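Pletarix parts fixture and finger set: a grumpy review

Filed under: Workshop, robot arms
Posted in December by Nahuel Sosa

I didn't want to like this, and mostly I don't. The Pletarix set is a gray fixture for holding PC parts while a robot arm picks them up, plus blue gripper fingers. Rovutwood sells it for $100. The page promises "factory repeatability on your bench." My bench is a corner of the shared shop at Vergara, so I had doubts.

Setup took 30 minutes, most of it spent lining the fixture up with the slats on our aluminum table. The instructions cover this in one sentence and a drawing of somebody else's table.

The processor nest is the best part. It's square, it has a raised rim, and I can find it again without redoing the program every morning. The memory holders I trust less. Two small supports for a long skinny stick seems stingy, and I'd have paid extra for a deeper slot.

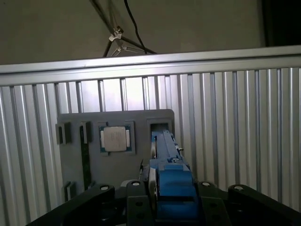
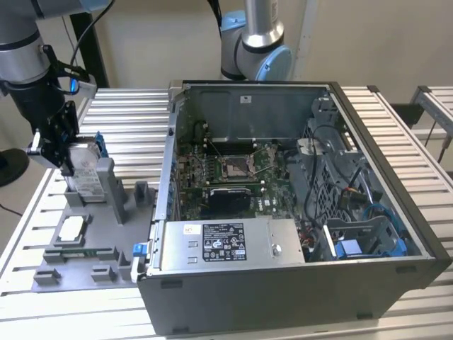

Processor and memory module in the gray fixture. The open Dell tower is in the second picture.

The hard drive is where I stop believing the sales page. Standing a drive on end and grabbing it by a corner is a lot to ask of hobby fingers, and "universal grip" means very little to me. Cauã Araújo, who shares the table, thinks I'm too hard on it. He also runs everything at half speed.

As for the claim of 3,000 cycles before the fingers wear, I haven't done anywhere near that many and I doubt the seller has either. Ask me in spring.

Plurnholm has a plainer fixture for less money, without fingers. If you can print your own, start there.

Rating: 2 stars, and one of those is for the nest.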